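1/11/24

Spent the morning on the succession file. The goal for this session was narrow: get the land and the shop into a form that can pass to the next generation without a partition suit or a forced sale. I have put it off since September, when the county sent the new assessment and I saw that the deed was still in my grandmother's name.

Current state, for my own record. There are two assets of any size. The first is the Kinsella tract, 47 acres, mostly pine with a cleared strip along the road. The second is Davilero, the upholstery shop, which owns its building and its equipment and carries one loan. Everything else (the truck, the savings accounts, the burial policy) passes by beneficiary form or is too small to plan around.

The tract is the harder of the two. My grandmother died without a will, and no estate was ever opened. Under intestate succession her share went to her children in equal parts, and where a child has died, that part went down to that child's own children. I drew the tree out on graph paper again and got 12 living heirs. Each one holds an undivided interest as a tenant in common. An undivided interest means that no one owns a particular acre, and that any single holder can petition a court to divide the land or sell it. A buyer only needs to acquire one small fraction to have standing. Two families on our road lost their places this way in my mother's time, and one of the sales cleared for well under what the timber alone would have brought.

The state has since adopted the reform act on heirs' property, which helps. It requires notice, an independent appraisal, and a chance for the other cotenants to buy out the one who wants to sell before any sale is ordered. It does not clear the title. Without clear title we can't borrow against the land, can't enroll in most of the cost-share programs, and would have trouble getting a timber buyer of any quality to sign.

Steps as I now understand them:

1. Affidavit of heirship, signed by two people who knew the family and take nothing from the estate. I have one. I need the second.
2. Record the affidavit with the county, along with certified death certificates. Missing two certificates, both out of state.
3. Form an LLC to hold the tract. Working name is Praron, which is what the old people called the low end by the creek.
4. Each heir deeds his or her interest to the LLC and receives membership units in the same proportion.
5. Operating agreement goes into effect at the time of the first deed and not later.

Step 5 is where most of my time went. I read the draft twice before lunch and marked it up in pencil.

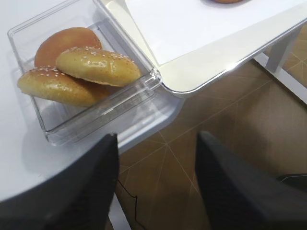 The transfer clause is too loose as written. It lets a member sell units to any outside party if the other members do not object within 30 days. Silence should not count as consent when half the family lives in other states and doesn't open certified mail. I changed it to a right of first refusal that runs first to the company, then to the members in proportion, and I changed the default so that no answer means no transfer. Price is to be set by formula: last appraisal, less debt, times percentage, paid over a term of up to 6 years. A long term matters. If the company had to pay cash on demand, one unhappy member could force the same sale we are trying to prevent.

I also added a line for property tax. At present I pay it and keep the receipts. A cotenant who pays is generally entitled to contribution from the others, but collecting it is another matter. In the new draft the company pays from the hunting lease first and then by assessment on the members, and a member who does not pay is reduced in distributions until even. I left out any provision that cuts a member's units for nonpayment. That would pass the land to whoever has cash in a bad year, and it would sour the signing.

Davilero is simpler on paper. It is a single-member LLC and I am the member. Questions open: who runs it, and whether the person who runs it should also own the building. I lean toward separating them. Put the building in a second company, Wikeck, and have the shop pay rent under a written lease. If the shop fails the building survives, and the children who have no interest in upholstery still receive something that produces income. The lender must consent to the transfer. The loan has a due-on-sale clause and I would rather ask than find out.

Life insurance: the existing policy names my estate as beneficiary. This is an error and an old one. It sends the money through probate, where it is slow and open to creditors. Change it to the trust once the trust exists. Until then, name the children directly with per stirpes checked on the form. Mailed the request this afternoon.

On the trust itself, I went back and forth. A revocable living trust avoids probate on whatever is titled into it, and only on that. My uncle's was signed, notarized, and never funded, and the family paid for probate anyway. If I sign one I will do the retitling the same week, working from a list. The list is in the front of the binder.

Costs so far are filing fees, copies, and the abstract. The attorney quoted a flat fee for the heirship work and an hourly rate for the operating agreement, so I am trying to bring her a clean draft.

Remaining for this month: second affiant, two death certificates, letter to the lender, call to the cousins in Ohio. The call will be the slow part. They think signing a deed means giving the land away, and given what has been put in front of this family to sign over the years, it is a reasonable thing to think. I will send the tree and the operating agreement first and call after they have had time to read both.

Put the binder back in the fire box at 9. Survey plat is still out on the desk.

Comments

pinetop_ledger: We did the LLC for our family place. Check whether the transfer triggers a reassessment in your county. Ours did and it took a year to get the ag valuation back.

Reader in Macon: What did you do about heirs who are minors? Two of ours are under 18 and the clerk says they can't sign a deed.

Author reply: They can't. It takes a court-appointed conservator, or you wait and leave their fraction outside the company for now. We have one in that position and I plan to wait.

D. from the creek side: My father's trust was never funded either. Same result. Print the list.

quiltandco: Did the lender ever answer on the building?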